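The Ponce plate is a light blue plastic plate for everyday meals, for the balcony and for children who eat at the big table. It is 22 cm wide and has a raised rim with ridges that follow the round shape on the inside.
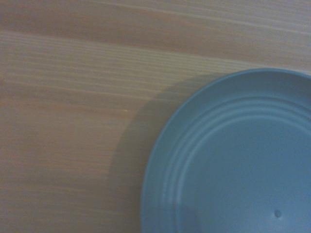

## Size and care

- Diameter: 22 cm
- Weight: 94 g
- Colour: light blue, matte
- Sold in sets of 3
- Top rack of the dishwasher is fine. Please do not put it in the microwave.

The grooves like to keep a little sauce, so a soft brush is better than a sponge. The colour goes well with a light wooden table, and the matte surface does not show every finger mark.

Returns are accepted within 30 days if the set is complete. Next delivery to our store in Skernville is in September. 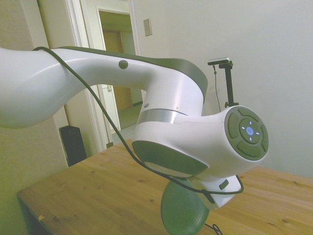 Corina Riedl writes that she has used her set for two summers and the colour stayed the same, but she would like to have a deep plate too, for soup. We have passed this wish to Hillum, who make the plates for us.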